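Hot-Dip Galvanizing of Fasteners

Hot-dip galvanizing is the process of coating steel bolts, nuts and washers with zinc by dunking them in a bath of the molten metal. I've been writing up coatings for this wiki for a while now, and this is the one people ask me about most, so I'll keep it simple!

How it works

The parts are degreased, pickled in acid, rinsed and dipped in flux. Then they go into the zinc in a steel basket, and straight into a spinner that throws off the extra before it hardens in the threads. A small shop like Tendow runs batches of 200 bolts at a time, while De Haan (much bigger, and noisier) does 1000.

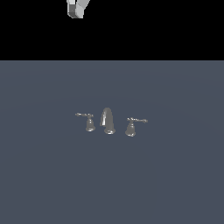 Thread fit

Zinc takes up room. Nuts are usually tapped oversize after coating, so the inside threads end up bare — which sounds wrong, I know, but the zinc on the bolt protects both once they're together. I once mixed plain nuts with galvanized bolts from Pleveo and got five turns in before everything locked up solid. Please buy them as matched sets.

Where it's used

Docks, sign posts, guardrails, deck hardware, pole lines. Outdoor plumbing supports too, and I like it there, though I'd keep it away from direct contact with copper pipe in damp spots.

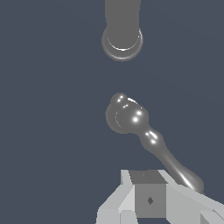 Lever handle and upright fixture, computer rendering

Compared with zinc plating

Plating is thinner, shinier and cheaper, and it's fine indoors. The Floltomeo catalog lists both finishes on the same page, so check the finish code before you order. Galvanized parts look dull gray and a bit rough, and they get duller with age.

See also: Mechanical galvanizing, Zinc flake coating, Thread tolerance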